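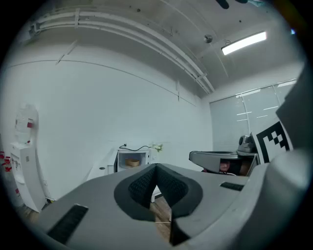 Skametine kitchen chores set, README

Version of 2/9/21. Maintained by Deolinda Tavares and Urho Aaltonen. Questions about labels go to Urho, everything else to Deolinda.

What this is

A set of recordings of small kitchen jobs, done by people working with hand-held grippers. We put it together to help answer a plain question: which household chores can a machine be trusted with yet, and which ones still need a person standing by?

The set holds 2,624 recordings. After checking, 2,162 are marked usable and form the main release. The rest are kept in a separate folder called held_back, with the reason for each in a text file of the same name.

The jobs

The microwave jobs are the largest group. They cover opening the door, putting a bowl in, closing the door, opening it again and taking the bowl out. We used a light wooden bowl for many of these and never switched the oven on to heat with it inside. Do not treat any recording as advice on what may go in a microwave.

The cup jobs cover taking one cup from a stack, setting it down upright, and putting it back on the stack.

The water jobs cover holding a cup under a dispenser tap, pressing the tap and moving the filled cup to the counter.

The wiping jobs cover a dry cloth on a flat counter. There are 50 of these. They were added in June at the request of Dalibor Bartoš and are too few to train on by themselves.

Not included: knives, hot pans, glass, anything on a hob, washing up in a sink.

Where it was recorded

In small staff kitchens and tea rooms at two sites, Millthorpe and Murín. We left the rooms as we found them. Cords run over the tops of appliances, plants sit next to ovens, and the blinds may be open or shut. If your method only works on a bare table, expect it to do badly.

Each recording carries a site name and a room letter. Room letters are not shared between sites, so Millthorpe B and Murín B have nothing to do with each other.

How it was recorded

One person does the job with one or two grippers. The view comes from a wide round lens, so the corners are black and straight lines bend, worst near the rim. We have not corrected this. A correction file is supplied per gripper in the folder lens, and you should use the one that matches the gripper number in the recording. Eduard Trnka made these files and can supply the raw board shots if you want to redo them.

Square black-and-white markers are fixed to the grippers and are used to work out where one is relative to another. They go out of view often, partly or wholly. When that happens the field pair_pose is left empty. It is not filled in by guesswork, and an empty field does not mean the grippers stood still.

Folders

main: the usable recordings, one folder each
held_back: the others
lens: correction files
splits: lists for training and testing
notes: room notes, one text file per room

Inside each recording folder there is a video, a table of gripper positions, a table of finger openings and a label file. Finger opening is in millimetres between the tips. Times are in seconds from the start of the video.

Labels

Every recording has a job name, a start time, an end time and a result. The result is one of done, part or failed. "Done" means the job as written on the card was finished in a single go. "Part" means it was finished after at least one new try. "Failed" means it was not finished, or that something was dropped.

Vratislav Ďurica wrote the job cards and labelled the Millthorpe rooms. Urho labelled Murín. We both labelled the same 500 recordings as a check, and where we differed it was nearly always between done and part. If that matters to your work, join the two.

Splits

Test rooms never appear in training. Please keep it that way if you make your own lists. An early list mixed the rooms, and results on it looked far better than the same model did in a kitchen it had not met. Results from that list should not be compared with anything newer.

So can a machine do it?

We ran a model trained on the main release on the Plumik arm, in two of the test rooms. These are short trials and we are giving them in words only until the full report is out.

Placing the bowl works well when the door is already wide open. Closing the door works most of the time, as a firm push is enough. Opening the door is poor. The arm tends to pull straight back when it should follow the swing of the door, and on ovens with a push button it often presses beside the button.

Taking one cup from a stack is the weakest job of all. Two cups come away together, or the stack goes over. People doing the same job with the hand-held grippers had trouble with it too, and many of the failed recordings are cups.

Filling a cup can be done but we would not leave it alone. The model has no sound idea of when to stop.

Our present view is that the arm can do single steps in a kitchen with a person in the room. It cannot yet be given a whole chore, such as fetching somebody a warm lunch, and be left to it.

Known faults

Some Murín recordings start late, with the fingers already on the object. They are marked late_start.

The ceiling lights in some rooms are very bright in the wide view and wash out part of the picture. Reflections off blinds and oven doors can upset tracking.

Finger opening drifts slightly over a long session. Zero it against the first closed position in each recording.

People in the recordings

Other people can come into view while a job is being done, including their faces. Everyone who took part signed a form. Do not try to work out who anyone is, and do not publish stills with faces without asking us first. Anyone who took part may ask to have their recordings taken out, and we will then issue a new list. Please check for a newer list before you start a fresh round of training.

Use

Free for research and teaching. For use in a product, write to Deolinda. If you find a wrong label, send the recording number and the time in seconds.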